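History of Public Administration
Unit 4 Handout: County Ferries and the Move to State Control
Prepared by Rowena Calimlim. Section readings selected by Noel Enriquez.

4.1 Background

Before permanent bridges were common, river crossings were a matter of local business. A ferry was usually run by the family that owned the landing, under a license granted by the county court. The license set the tolls, required the operator to post a bond, and named the hours of service. In return, the court agreed not to license a second ferry within a stated distance.

The arrangement cost the county almost nothing. It also gave the county very little power over the quality of service. Complaints about leaking boats, long waits and improper charges went to the same court that had granted the license, and the usual remedy was a small fine. Students should read the Monard Landing license with this in mind and note which duties fall on the operator and which fall on the court.

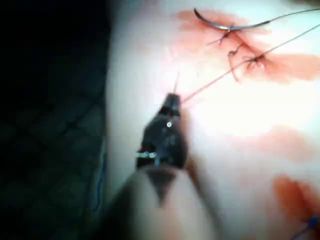 Black gripper and a short strand of suture thread.

4.2 The Stuvora County Case

Stuvora County is the main case for this unit. At its busiest the county had 58 licensed crossings on two rivers. Most carried wagons and livestock, and a few near the county seat carried foot passengers only. The county kept a ferry book, in which the clerk entered each license, each renewal and each complaint. Entries are brief and the spelling varies. The book is the best single source for the period and will be used again in Unit 6.

Three points deserve attention.

First, tolls were fixed in the license and could be changed only by order of the court. Operators asked for increases often and received them seldom. When the price of rope and lumber rose, many operators let their boats go without repair.

Second, landings were private, but the roads leading to them were public. Road overseers were expected to keep the approach in good order up to the bank. The ferry book records a long quarrel over the last 30 yards of road at Puletti Crossing, which neither the overseer nor the operator would grade.

Third, the court had no inspector. A judge might ride out to look at a boat after an accident, but there was no regular schedule of visits.

4.3 From License to Public Service

The first change was modest. The county bought the Dimitrov ferry from its owner and ran it without a toll, paying the operator a monthly wage from the road fund. Traffic grew quickly. Neighboring operators lost trade and petitioned the court for relief — one of these petitions, with 110 signatures, is included in the packet.

State involvement came later and for a different reason. Once a crossing formed part of a through route, the state had an interest in its hours, its load limits and its safety. An agreement would typically assign the following duties:

1. The county provides the land for both approaches.
2. The state supplies the boat and its cable.
3. The county hires the operator and pays the wage.
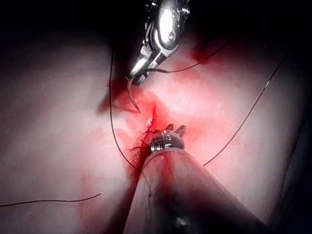
4. The state inspects the boat each year, in February, and may close the crossing if repairs are not made.

Agreements of this kind were easy to sign and difficult to carry out. Letters between the county judge and the district engineer show frequent disagreement over which party owned the landing ramps. Wiebke Hellwig's essay, assigned for this unit, argues that shared control delayed bridge building, as each side waited for the other to pay. Ronaldo Gatchalian takes the opposite view and holds that the ferry agreements taught county officials how to work with a state department. Both essays rely on the same 196 letters, and students should compare the passages each author chooses to quote.
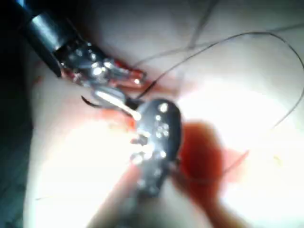
4.4 Discussion and Written Work

Come to section prepared to speak on the following topics: the use of a bond as a form of public control; the effect of a free ferry on licensed operators nearby; and the division of costs between county and state.

The written assignment is a short paper on one petition or one agreement from the packet. Identify the parties, state what each one wanted, and explain how the matter was settled. If the record does not show a settlement, say so. Papers should cite the ferry book by page and line.

Requests for an extension must be sent to Liên Cao before the paper is due. The packet may be read in the department office until 4:30 p.m. and may not be taken out of the building.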